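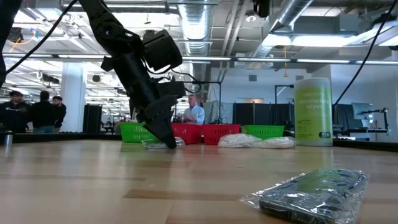

2. Bagged parts station: progress to February 28, 2021

The Prorport arm now works on bagged items at the sorting table. Clear bags are still the hardest. Flat, crumpled ones are missed more often than bags with a board inside, and the operator has to step in. Red and green baskets stay in use so staff can take over a batch without changing the layout.

Staffing

No positions were cut. Five sorters have moved to inspection and rework for part of each shift. They report less wrist strain but more waiting, and two have asked to go back to full-time sorting. Training on stopping and restarting the arm took 13 hours per person, longer than planned.

Spending and next steps

We have used 90 percent of the Plurport grant for this phase. The remainder covers spare gripper fingers and a second round of training. Shift schedules will be reviewed with staff in August.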